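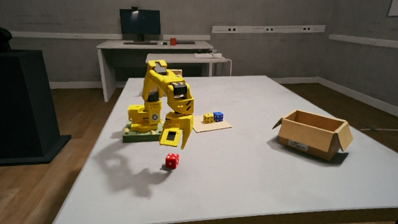 The Iglesias Meter

The meter at Iglesias recorded 714 liters on the first night, which was within tolerance. The pump was rated for more than that, but the well was old and the valve had been set by someone who worked from memory.

I had been sent by Vemov to certify the station for closure. The job had a form of six pages. Page one was the address. Page two was the condition of the fence. I completed both before dark and slept in the control hut, on the bench, with the heater on its lowest setting.

At 3:10 in the morning the meter turned over again. The pump was off at the wall. I checked the breaker, which was open, and the isolation valve, which was closed and tagged. The dial moved for eleven minutes and stopped. I wrote the reading in the margin of page three, where there was no box for it.

In the morning I called the office. They asked for the model of the meter. I said it was a Pritix, the brass type with the glass cover. They said those had been known to creep in cold weather and that I should apply the standard correction. I applied it. The correction came to four liters. The discrepancy was 200.

The town below the station had been supplied from the reservoir since February. Before that it had drawn from this well for as long as there were ledgers, and the ledgers were still in the hut, in a steel cabinet with a bent door. I read them on the second day while the sealant cured. Daily draw, pressure, temperature, initials. The largest figure I found was 2,000, on a day with a note beside it that said only "fire, lower street." The handwriting was the same as on every other page. It had not hurried.

On the second night I sat beside the meter with a flashlight. At 3:10 the dial began to move. I put my hand on the outlet pipe and felt a slight vibration, the kind a pipe makes under steady flow. I followed the line downhill to the old junction box, which was on my drawing as capped. It was capped. I put my ear to the steel and heard water going past it.

There was one property on that branch, a laundry called Vinusine, shut for years. The drawing gave its allocation as 200 liters a night, drawn off-peak by timer. I walked down to it. The door was boarded and the boards were gray. The drain in the yard was running clear and steady, and steam was coming off it.

I went back up and finished the form. Page five asked whether any consumers remained connected. The choices were yes and no. If I marked no, a crew would fill the shaft with concrete before the end of the month.

The cumulative reading for my stay, with the correction applied, was 1,456. I entered it on page six and marked yes on page five. Under remarks I wrote: one commercial user, night supply, account in good order. Then I took the tag off the isolation valve, opened it a quarter turn, and locked the hut behind me.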